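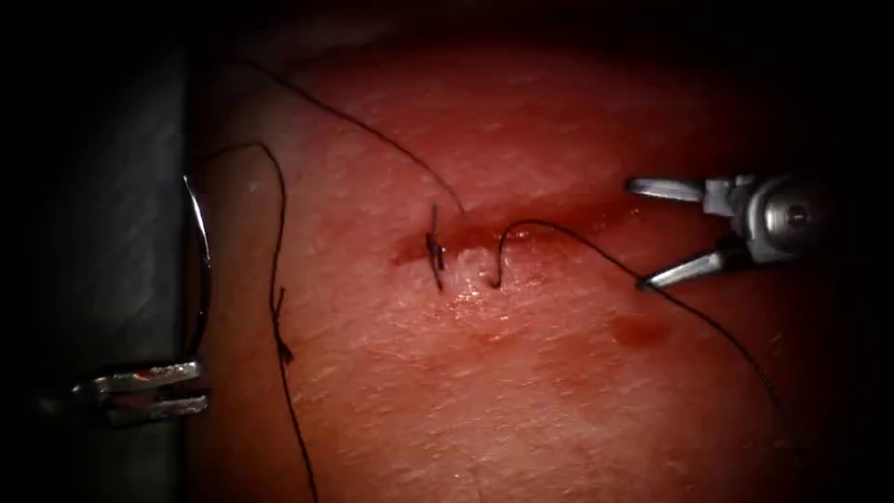
The Second Bench

At the Alaoui surgical training center, the work of closing a wound has been divided in a new way. Since August, one of the center's 6 practice benches has been assigned to Kandora, a two-arm system that places and ties sutures on tissue while a member of staff supervises from a console. The other benches are still worked by hand.

The change was introduced to relieve a shortage of hours. Technicians at the center prepare tissue, stitch sample closures for visiting residents and test thread for outside suppliers. Under the previous schedule a technician might spend a full shift tying knots. The center now plans 105 closures a week on the automated bench, and the staff who once made them have been reassigned in part to teaching and inspection.

Arben Vukčević, who manages the benches, describes the new duties as lighter on the hands and heavier on the attention. A supervisor must follow the needle, the thread and the tension in each pass, and must decide within moments whether to let the arms continue. The center limits supervision to 2 hours at a time, a rule requested by the technicians themselves.

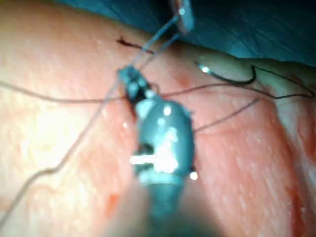
Emiko Takeda takes a more guarded view, saying that she learned to judge tension through her own fingers and is not certain that newer colleagues will acquire the same sense from a screen. Her concern has been taken up in the training plan. New technicians must complete 77 closures by hand before they are admitted to the console, and all supervisors return to a manual bench every month.

Pay has been a slower matter. Console work was first graded as equipment operation, one step below bench work. The grades were made equal after a review, although the allowance for late shifts remains under discussion. A second automated bench has been approved for the Uten annex, where the floor is being reinforced and the staff have asked to see the rota before the arms are installed.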